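Gidico Remote Teaching Station
Odateo, Pernberg Series 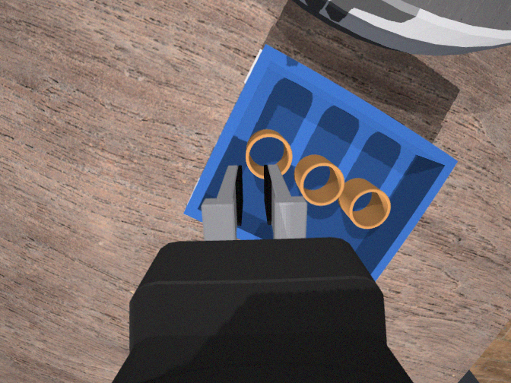 Simulated view: gripper open over a four-compartment tray with orange rings.

The Gidico station allows an operator to show a robot arm a task by remote control, either in simulation or at the bench. Each demonstration is saved and may be replayed, trimmed or deleted before training.

Supplied with: hand controller, 2 foot switches, tray task files
Software seats: 5
Warranty: 4 years

Orders are accepted through the Boros sales office.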